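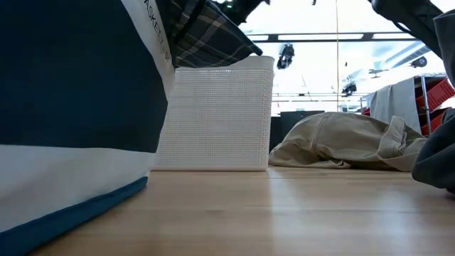

Thursday, Stuvudthorpe

Second go with the Kaneo trial kit, and I'm warming to it! Pauline (Haworth, over from Dondley for the day) had the laundry routine going before I'd even got my coat off, so no more moaning from me about set-up time. Soft stuff is what we're paying to find out about, really. Boxes we can already do.

Ran 80 picks before lunch and it got 62 of them cleanly into a basket. Trousers are still the worst – it goes for the waistband, gets a great fat handful of cloth and then drags the rest along behind it. Shirts are miles better than last time (new finger pads, I reckon, though Pauline says it's the grip setting and we've agreed to disagree).

Grumbles: the manual is dreadful, and the replacement pads are £190 a set, which seems a bit cheeky. Grønli do theirs cheaper but you'd have to drill new holes.

Error 509 came up twice after lunch. Turned it off and on, fine both times. Must ring Kaneo and ask what it means.

Try towels next.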